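Three weeks with the Renoreo simulation kit

I have a small workshop where we put together parts for garden lighting. Since May I have been thinking about buying a robot arm, and my wife is already tired of hearing about it. An arm is a lot of money for us, so when Ermira Stoyanova from Renoreo wrote to me that they have a simulation kit I can rent by the month, I said yes the same evening.

The kit is software only. You install it on your own computer, you choose an arm from the library, you choose a table and some trays, and then you teach the arm to move things from one place to the other. If you later buy a real arm from them, they take the rent off the price. I paid 830 dollars for the first month, which includes 3 calls with a support person. Mine was Algirdas Kivi, and he was very patient with me.

Installing was not so easy. The guide is written for people who already know what everything is called, and I had to read the page about licences several times before I understood that the key must go in without the spaces. After this it went well. My computer is four years old and the fan makes a terrible noise, but the picture stays smooth if I close the browser.

For my test I wanted something close to our sorting bench, where small parts come in mixed and must go to different trays. I started from one of the ready-made rooms and I changed very little. The parts are plain blocks, because drawing our real connectors would take me a whole weekend and I wanted to see the arm move first.

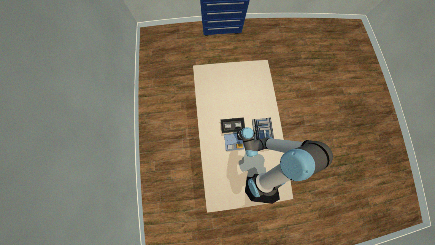 Category: Workshop tools

I put the three trays close together in front of the arm and left the far half of the table free. My first idea was to spread them over the whole table, like we do at work, but Algirdas told me to begin with short distances and I am glad I listened. The grey arm with the light blue caps is a standard one from the library. You can turn the view with the mouse, and from high up it is easier to judge how the forearm passes over the table. From the side I was always guessing.

What I like most is the step list. Every movement is one line, and you can drag the lines up and down. When I made a mistake I could go back to the line before it and try again. In one evening I wrote 21 lines, and I understood all of them the next morning, also without coffee.

The yellow block gave me trouble. I had put it near the corner of the blue tray, and in my first tries the tool came down too close to the rim. The program shows a collision warning, but the warning only says "contact" and a number, so you must search yourself which two things have touched. I wrote about this to Renoreo and Ermira answered that it will be better in the next version. She did not say when.

I also don't like that the colours of the trays are fixed for each tray type. In our workshop colour has a meaning, and I would like to choose it. It's a small thing – but I look at it every day.

A friend of mine, Qistina Ngui, uses a different program called Rorer for her bakery supplies business. She let me try it for one afternoon. Rorer looks nicer and the menus are clearer, but it was slower on my machine and I couldn't find a step list anywhere. She is happy with it, so maybe it is a question of habit.

Will I buy the real arm? I don't know yet. Delivery takes up to 18 weeks at the moment, and I must first measure if our bench can carry the weight. I have rented the kit for one more month, and next I will try to draw one of our connectors after all. If somebody has done this already and has a file to share, please write to me in the comments.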